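手持式夹爪采集套件试用记录:家庭厨房环境

本站设备评测栏目 一月

一、试用背景

本栏目长期关注机器人操作数据的采集工具。去年下半年以来,陆续有读者来信,询问不依赖机械臂本体的手持式采集方案是否适合小型团队使用。经与供应方Ploltico协商,本栏目取得双手套件一套,试用期为4周。试用期间的耗材及场地费用均由本栏目自行承担,供应方未参与本文的撰写,亦未在发布前审阅内容。

本次试用不涉及模型训练效果,仅就套件的交付状态、佩戴与握持、抓取表现、数据导出及售后服务五个方面作如实记录。凡涉及价格与服务条款之处,以本栏目所签协议为准,其他用户的条件可能有所不同。

二、交付内容

套件以硬质箱体运输,箱内分两层放置。上层为左右两只手持夹爪及备用指套,下层为充电底座、数据线、校准板和纸质说明书。随箱附有装箱清单一份,本栏目逐项核对,未发现缺件。

说明书为中英文对照,中文部分译文总体通顺,但“开合行程”与“指距”两词在不同章节混用,初次阅读时容易误解。建议供应方在下一版中统一术语。校准步骤写得较为清楚,操作人员按照说明完成首次校准,中途未求助于客服。

配套软件Zerketti需另行下载。安装包对操作系统版本有最低要求,而该要求仅列于下载页面底部,未写入说明书。本栏目的一台旧笔记本电脑因此无法安装,后改用另一台设备。

三、握持与操作

夹爪采用手柄式结构,操作者以单手握持,通过手指动作控制开合。机身臂部为黑色,开有镂空窗口,重量分布略偏前端。连续操作半小时以内,多数操作人员未反映不适;超过这一时长后,手腕外侧出现疲劳感。供应方建议每采集一段即休息片刻,本栏目认为该建议合理,应在排班时予以落实。

手柄尺寸只有一种。手掌较小的操作人员在完全张开夹爪时需要调整握姿,由此造成的动作停顿会反映在所录轨迹之中。若团队内人员手型差异较大,宜在正式采集前安排充分的适应性练习,并将练习数据与正式数据分开存放。

双手协同方面,两只夹爪之间的时间同步在试用期内保持稳定。唯一一次异常出现在左侧设备电量偏低时,软件界面给出了提示,但提示字号过小,操作人员在采集过程中难以察觉。

四、厨房任务的实际表现

本次试用选择家庭厨房作为主要场地,任务包括取放餐具、整理筷筒、移动碗碟以及开关柜门。选择这一环境,是考虑到家庭厨房物品种类杂、摆放不规则,且光照条件变化明显,较能检验采集工具的适应能力。

1. 细长物体的夹取

筷筒整理是各项任务中难度较高的一项。木质长柄与筷状物彼此倚靠,倾斜方向不一,夹爪须从上方或侧面进入,在不碰倒筒身的前提下夹住其中一根。蓝色指端合拢后与细杆的接触面较窄,若进入角度偏斜,细杆易在指间转动。经过练习,操作人员普遍学会先将指端与杆身对齐,再缓慢闭合,成功率有明显改善。

另一只夹爪在此项任务中主要承担辅助作用,可用于扶持筒身或拨开相邻的餐具。辅助动作不宜过多,否则两臂相互遮挡,后期标注时难以辨认接触时刻。
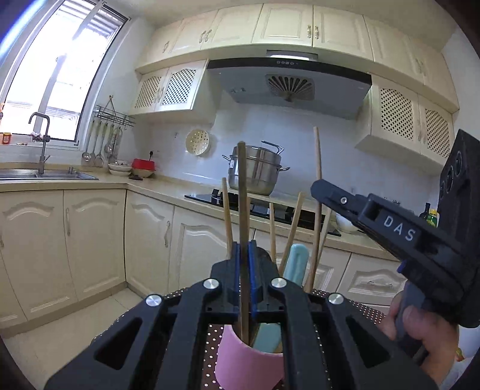

2. 碗碟的移动

单只空碗的夹取较为顺利。夹爪从碗沿进入,一指在内、一指在外,提起后姿态平稳。叠放的碗则不宜整体夹取,指端张开幅度有限,且碗沿之间的缝隙较小,操作人员须逐只取下。釉面光滑的碗在潮湿状态下容易滑落,试用中改为擦干后再行操作。

3. 柜门与拉手

竖向长拉手的夹持较为可靠,开门过程中手腕需随门扇转动,轨迹平滑程度取决于操作者站位。小型拉手则较难夹稳,本栏目未将其列入正式采集清单。

4. 光照与画面

厨房临窗一侧日间光线较强,室内柜体一侧相对偏暗。操作者由窗边转向灶台时,曝光需要短暂时间才能恢复正常。广角画面四角有暗区,中心区域清晰,对近距离操作影响不大。供应方提供的参数文件可用于畸变校正,处理后的画面能够满足一般用途。

五、数据导出

试用期内共保存有效片段600余段。Zerketti支持按任务、操作者和时间三种方式归档,检索速度尚可。导出时可选择原始格式或压缩格式,前者占用空间较大,团队应预先准备足够的存储设备。

导出中断后不能续传,是本栏目认为较为突出的不足。有一次因数据线松脱,整批文件须重新导出,耽误了当日下午的安排。客服答复称续传功能已列入开发计划,但未给出具体时间。

六、租用与售后

套件可购买,亦可通过Clostetti办理租用。按本栏目所签协议,租金为每周2000元,押金另计,往返运费由租用方承担。租期可续,须提前提出书面申请。

售后由Clostetti统一受理。试用期间本栏目提交工单两次,一次咨询指套更换方法,一次反映前述导出问题,均在工作日内收到答复。指套属于耗材,不在保修范围之内,备用件随箱提供,用完后须单独订购。需要提醒的是,周末提交的工单须待工作日处理,有集中采集安排的团队应提前备足易损件。

七、适用建议

对于已有明确任务清单、需要在真实家庭环境中积累操作数据的团队,该套件可以列入备选。首次使用者宜先租后购,以便确认手柄尺寸与任务类型是否匹配。若任务以细小拉手、潮湿器皿为主,建议先向供应方申请样机测试。

本栏目此前试用过Wickramasinghe的单手型产品,其机身较轻,但不支持双手同步,与本套件的用途有别,故未作逐项比较。

读者如对本次试用的任务设置有疑问,可在文后留言,或发送邮件至本栏目公开邮箱。涉及报价的问题请直接联系供应方,本栏目不代为询价。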